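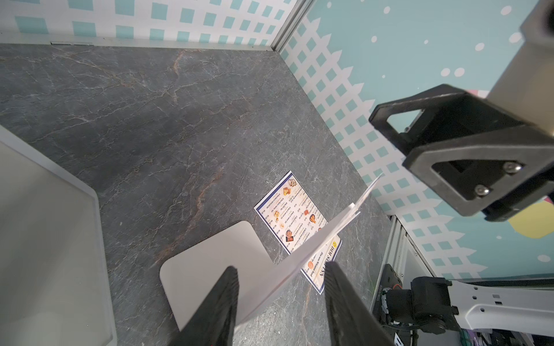
The woman who writes the menus for Mivetti, a small restaurant on the harbor in Arau, asked me not to print her name. She wants the guests to think that the menu comes from the kitchen. We met on a Thursday morning, before the lunch service, and she talked for almost two hours about words. A menu card lying flat on a table, with a folded white sheet of paper above it, is for her a normal view of work. "The card is the last thing," she told me. "Before the card there is paper, and I fold it and open it again until it is tired."

She came to this job from translation. For 20 years she translated manuals for washing machines, and she says it was a good school. "In a manual, one wrong word and the kitchen is under water. In a menu, one wrong word and the guest orders the soup."

I asked what a wrong word is. She did not need to think. "Homemade. Also fresh. If you write fresh next to the fish, the guest asks himself about the meat."

When she started, in June three years ago, the menu had 173 dishes. The owner was proud of it. She asked him to cook all of them for her, and after the second week he agreed to make the list shorter. He still does not like to speak about the veal.

Prices are another subject. She puts them at the end of the line, in the same size as the text, without a currency sign. The owner wanted them in a column, because his father did it so. "In a column you read only the numbers, from the top to the bottom," she said. They argued for one evening and he lost.

She has also rules for the descriptions. The name of the dish comes first, then the main thing on the plate, then how it was cooked. She does not use French if the dish is not French. Adjectives she permits only when the cook can explain them to her.

At the end I asked if she reads menus when she eats out. "Of course, all of it, also the allergens," she said. "My husband orders for both of us now, otherwise we eat at ten."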